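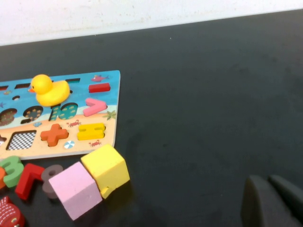

The toy lending library in Cisach reopened its doors this month with 162 items on the shelves, most of them wooden puzzles, and a line down the hallway before 9 a.m. Families can borrow two toys at a time for three weeks, no fee. Number and math-sign boards went fastest. One of them, a beach board with blue water on top and a sandy strip below, has a plus, a minus and a pink "greater than" sign to fit in among the printed fish and a seashell, plus a 10 in teal and green. A yellow rubber duck comes out with the puzzles too, for the under-threes who'd rather have something to squeeze.

The library had been closed since the pipes went in the old room on Villca Street. New place is smaller but drier. Ground floor, ramp at the side door, stroller parking under the stairs.

"People kept asking at the grocery store, when are you opening, when are you opening," said Rosaura Pacheco, who runs the desk. "I had a stack of requests in my coat pocket all winter."

Money came from a $2,000 neighborhood grant, plus a bake sale in March. Most of it went on shelving and a new batch of boards to replace ones that came back short of pieces. Lost pieces are still the big headache. Of the toys checked in before the closure, 77 were complete, the rest went into a repair bin or got pulled apart for spares.

Pacheco's rule for borrowers: check the recesses before you bring it back. Empty slot, look under the couch. If a piece turns up later just drop it in the box by the door, no questions and no fine. The old 50 cent charge per piece is gone.

Rosemarie Kuhlmann, a retired first grade teacher, is sorting the boards by what they teach, not by age. Shapes on the left-hand shelves, numbers and signs in the middle, letters by the window. She says the age labels put parents off. A four year old can push a plus sign into its hole long before anyone explains adding, and there's no harm in a second grader going back to it.

"They talk while they do it," Kuhlmann said. "Greater than, which one is greater, why. You sit next to them and you hear the whole argument."

She'll be at the low tables most mornings through May to show the boards to anyone who wants a look before borrowing. Coffee for grown-ups, bring your own mug.

Sign-up takes a few minutes and needs one proof of address. Kids don't need there own card. There is already a wait list of 11 names for the marble run and the big train set, so put yours down early if thats what you're after.

Donations of puzzles welcome, complete sets only please. No battery toys, no plush. Drop off at the side door before noon.

Summer hours to be posted on the door once they're settled.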